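The Pink Bottles

A story

The letter from Barros said the room had to be cleared by the end of July, and by the second week of August we were still in it. Somebody had given us an extension over the phone. I never saw it in writing, so I got in early each morning in case the locks had been changed.

We had made Vakureo in that building for 13 years. It was a rinse for cut flowers. You put a capful in the vase and the stems kept for a few days longer than they would have done. People sometimes thought it was a drink, on account of the colour, and my mother used to say it smelled like a boiled sweet dropped in a drawer.

Most of the stock had gone to Jondale on the first lorry. What was left was the odds and ends: returns, samples, bottles that had rolled under things. My job was to go through them and decide what went on the second lorry and what didn't.

I started with the basin. It was big and white and stood on the marble-patterned floor, and over the years it had become the place where you put a thing if you didn't know where it lived. I had put plenty in it myself. A small bottle came over the rim on its side, the pinkish-red in it the same as ever, and I thought of the first batch, when we'd got the dye wrong and had to give it away at the church fete. 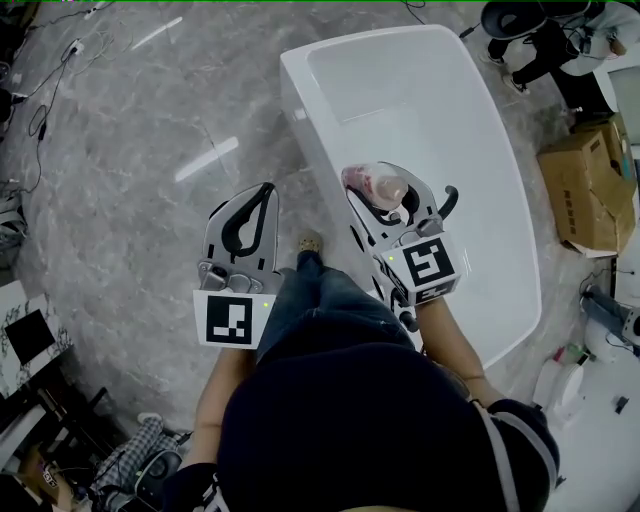

What went on the lorry

I had a rule, which was that a bottle with a good cap and a label you could read went in the box. If it had neither, it went to the tip. If it had one but not the other I stood it by the wall and came back to it after lunch. By four o'clock there was quite a row by the wall.

The others worked round me. They had their own corners to see to and we didn't talk a lot. At one point the tea went round, and there wasn't enough milk, and a person went out for some and came back with the wrong kind.

I was slow. I kept stopping to look at the labels. The early ones had a drawing of a tulip on them, which the printer had done for nothing. Later we paid for a proper design and it looked worse. The last lot had come in July, 982 of them on one roll, and I'd stuck on 60 before the order was cancelled. The rest of the roll was already in Jondale, where I supposed they would find a drawer for it.

I had never really looked at the ceiling before. All those years I had looked at the bench or the floor. It was corrugated, with white beams, and the tube lights hung off it the way they hang in a swimming bath. The blinds at the far end were the pale ones I had ordered myself from a catalogue. I stood one more bottle upright, white cap on top and the label facing me, and asked whoever was nearest if it ought to go or stay. 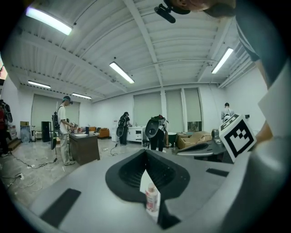

A voice behind me said to keep it, because a bottle took up no room at all, and if I threw it away I would only talk about it for the rest of the winter. I said I wouldn't. The voice said that I was still talking about the kettle from the old place, and that was fair enough.

So it went in the box. So did most of the row by the wall, once I had allowed the first. I wrote MIXED on the lid and then, underneath, NOT FOR SALE, and taped it twice.

The man from Makoro rang in the afternoon. Makoro were taking the room after us. He wanted to know if we were leaving the blinds and I said yes. He wanted to know if the roller door stuck and I said only in wet weather, and that you had to lift it a bit at the left before you pulled. He asked me to put that in an email. I said I would, and I did, though not until the Thursday after he'd stopped asking.

When I had put the phone down I went and looked out at the trees. They had grown a good deal. When we moved in you could see the road. 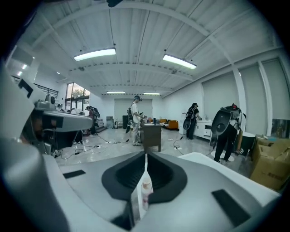
The second lorry

It came at ten the next morning, with a driver who didn't want help. He had the boxes on in no time and mine went last, beside the door, where I could see the writing on it until he shut up the back.

I swept the floor. I found a cap behind the radiator and put it in my coat pocket, and at home I put it in the kitchen drawer with the string and the spare keys. In October the people at Jondale rang to ask what MIXED meant, and whether I wanted it back. I said I'd come over and fetch it.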